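Cleaning the toilet without making a career of it

The toilet is the smallest thing in the bathroom to clean and the one we'll put off longest. I have rearranged a whole spice drawer to avoid it. Most of the work is done by waiting, so squirt the cleaner up under the rim, leave it as long as the bottle says, and go find something pleasant to do.

Then lift the lid all the way and get the brush in at an angle. The sides just below the rim get skipped more than anywhere else, which is a pity, as that's where the ring starts. Go all the way around, then down into the bend.
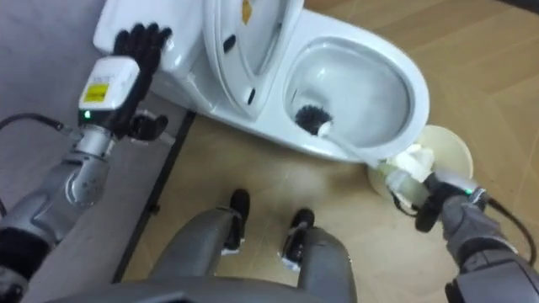
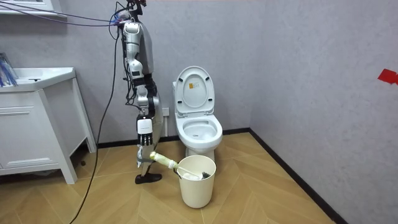
Now for the brush itself. Flush, hold it in the clean water as the bowl refills, and give it a few taps on the inside of the bowl. Trap the handle under the closed seat with the head hanging over the water and let it drip for 30 minutes. Put it away soaking and you'll grow a small swamp in the bottom of the holder – I have met that swamp, and we did not get along.

Empty the holder every time you do the floor, and wash it out with hot water and dish soap. Brushes don't last forever either. I change mine every February, when life is already gloomy and one more errand hardly shows. Once the bristles lie flat, you're only petting the porcelain.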